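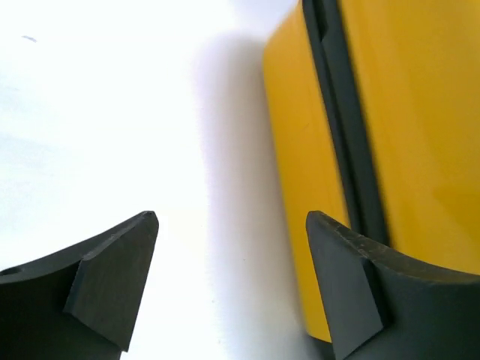 The Yellow Suitcase: A Small Gallery

My wife says a suitcase is a box with a handle and does not need its own page. She has a gray one, and she has walked off with the wrong gray one at two different airports, so I don't take advice from her on this.

I bought the yellow one in January 2018 from the luggage counter at Stedar, fourth floor, behind the umbrellas. There was a black one, a navy one, a second black one that the salesman insisted was "graphite," and then this, sitting by itself at the end of the shelf like a school bus in a funeral procession. It had been marked down twice. I asked why and he said people like it until they picture themselves with it.

I pictured myself with it and paid. It has since been to Otelton more times than anyone should go to Otelton, and it has been easy to spot on every carousel along the way.

A few notes on the pictures, since people write in and ask.

The top one is mostly white, with the yellow coming in from the right. I like how glossy the shell is there, and the soft gray shadow next to it. Yellow against white is a hard thing to get on a screen. On my laptop it looks like mustard, on my brother-in-law's it looks like a lemon, and on the old monitor at work it looks like a warning. If yours shows something between a lemon and a taxi, leave your settings alone.

The one farther down is for the wheel people. There are more wheel people than I expected. When I first put up a page about luggage I thought I would hear about locks, or the best way to fold a jacket (there isn't one, wear the jacket). What I get is wheels. Do they wobble, do they squeak, do they pick up hair. Irfan Pelupessy wrote me 4 messages on the subject of hair alone, all of them thoughtful, the last one with a drawing.

So, for Irfan and the rest: get down low and look at the corner. Everybody shops for a suitcase from above, standing up, giving it a little push across the store carpet. Store carpet will flatter anything. The corner is where it meets the curb outside the Mivgate bus station, and the curb at Mivgate has no manners.

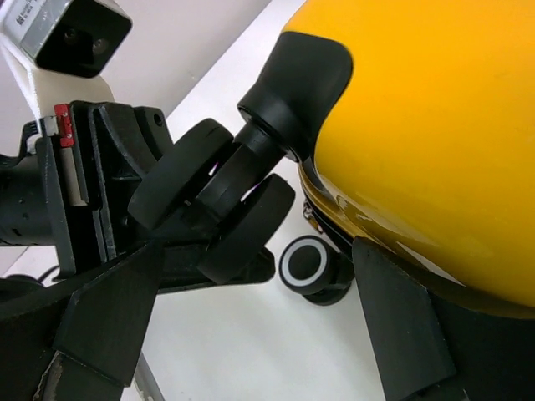

Bottom corner, from down low. Black rubber guard, two black wheels side by side on one hub, and another wheel farther back with a white ring on its face.

I am fond of that white ring. It looks like a bullseye, and I have decided it is a racing detail. My wife has decided it is a white ring.

The dark trim along the lower rim is black and amber, and it goes a sort of honey color where it picks up the shell. I owned this suitcase for weeks before I noticed it. You don't spend much time looking at the underside of your luggage unless you have a page to keep up.

Things I get asked, answered once:

Would I buy yellow again? Yes. A porter at the Hotel Sýkora remembered me from one visit to the next. He didn't remember my name or my face, but he said "ah, the yellow" and gave me a room away from the elevator.

Does it show dirt? It shows everything. A damp cloth and a little dish soap will do the shell. For the wheels, an old toothbrush. Label the toothbrush.

Is it for sale? No. The gray one might be, if we ever work out whose it is.

Next up, in February, if I get around to it: the garment bag. It is brown.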